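About Kuvton

Hello! I started Kuvton in February with one aim: to write about who's running the big apps and streaming services, in words my mum could follow. When a new boss arrives at some video company, I want to know where they came from and who got passed over (there's always someone).

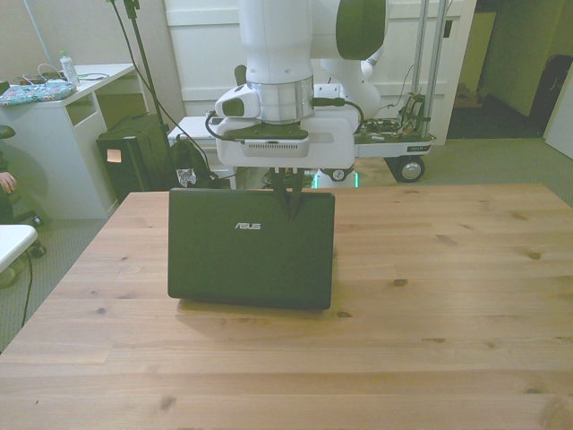
Words by the editor, Kuvton
Updated 6th May

We're a team of 2, plus Mavis, our weekly newsletter. She goes out to readers in 17 countries, and every issue takes 90 seconds to read. I time it on my phone, and yes, I've cut whole paragraphs to get there!

Before this I spent years on the business desk at Dirkau, mostly rewriting press releases about mergers. I loved the people and hated the releases.

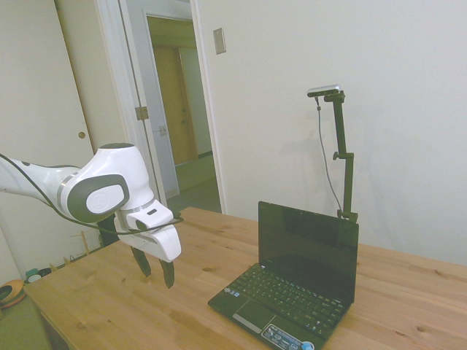
The table at Kuvton

We don't take money from the firms we cover. Readers pay for Mavis, and a small grant from Chiba covers the web hosting. If you've spotted a mistake or heard about a job move, write to me through the contact form. I read everything, usually with toast.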